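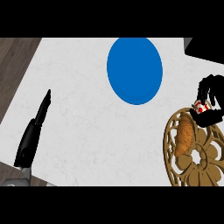
Subject: Re: [sim-bimanual] Random clutter vs. staged clutter
Feb 13, 2026

Hi all,

Picking this up again after a couple of weeks of runs, and I'm pretty excited about where it has gone. Quoting the original question so people who joined after the Garside workshop can follow:

> We train two-arm policies on tabletop tasks in simulation, and like
> everyone we scatter the objects at random at reset. Success in sim
> looks great. Then we put a target right up against something else
> and the numbers fall off a cliff. Has anyone tried choosing the hard
> layouts on purpose instead of waiting for the sampler to hit them?
> And if so, how do you keep it from becoming a pile of hand-made
> scenes that only you know how to reproduce?
>
> Second question, smaller: do you keep the idle arm in the
> observation, or mask it?

Yes to the first one, and I wish we'd done it a year ago! We've been calling it Zumivholm in the repo (it's just a reset sampler plus a bit of bookkeeping, the name is bigger than the code).

The idea goes like this. We take the current policy, roll it out on the ordinary random resets, and log one number for every failed grasp: the gap between the target and its closest neighbor at the moment the fingers begin to close. That gives you a histogram. We then bend the reset distribution toward the bins where failures pile up, retrain for a while, and do it again. Three rounds so far. There is a floor on every bin so the easy open-table layouts never vanish, otherwise the policy gets weirdly timid out in the open (ask me how I know).

The whole thing is driven by a seed and a histogram file, so anyone can regenerate the same layouts. I think that answers the worry about hand-made piles. You never place anything yourself.

Our held-out set has 1,754 layouts, all generated before round one and frozen. The part I didn't expect is where the gains came from. I had assumed we'd see better finger placement. There is a little of that, but most of the change is in the approach: the wrist comes in from the side that has space, and it commits to that side much earlier. With plain random resets the policy mostly learned one favorite approach and nudged it.

Here's the kind of layout I mean, from the kitchen counter family:
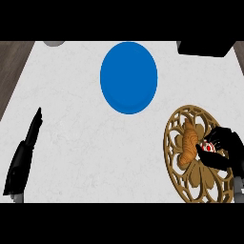

Croissant on the trivet, small red-and-white object right beside it, right hand over the object. Left arm idle.

I love this family. The neighbor is long and curved, so the gap changes a lot depending on how it's turned, and the trivet is all cutouts, so the depth reading under the fingers is a mess. A bounding-box gap is no good here at all. We started with boxes and got nonsense in the histogram, then switched to closest points on the collision meshes. If you take one thing from this message, do that first.

On the idle arm: we keep it in. We tried masking it in round 2 and the policy got worse at the tasks where both arms have to move later, which makes sense when you think about it. It does mean the idle arm needs its own pose randomization or the network will happily use it as a landmark. Ours did. We found out when we shifted the rest pose slightly and everything on the far side of the table got worse at once. Embarrassing afternoon.

Things that still bother me:

- The gap is one scalar. Two layouts with the same gap can be very different in difficulty, for instance if the neighbor can roll.
- We count a nudged neighbor as a success as long as the target is lifted. I'd like a stricter score but I haven't found one that doesn't punish harmless contact.
- No real-robot numbers yet. The Ultcombe cell is booked for us in July and I'm not going to guess before then.
- 7 of the object meshes had collision hulls that filled in their holes. If you use the Sernholm kitchen assets, check yours before you trust any distance you compute from them. I'll post a patch with the fixed hulls.

Would anyone be up for running their own policy on the frozen set? It doesn't need our training code, only the layout files and a reset hook. I'd be thrilled to see a diffusion-style policy on it - ours is a plain transformer with action chunks, and I have no idea how much of the approach-side effect is down to that.

Also curious whether anybody has a better signal than the gap. Someone at Garside mentioned free wrist volume, and I keep coming back to it.

Cheers,
the sampler person at Sernholm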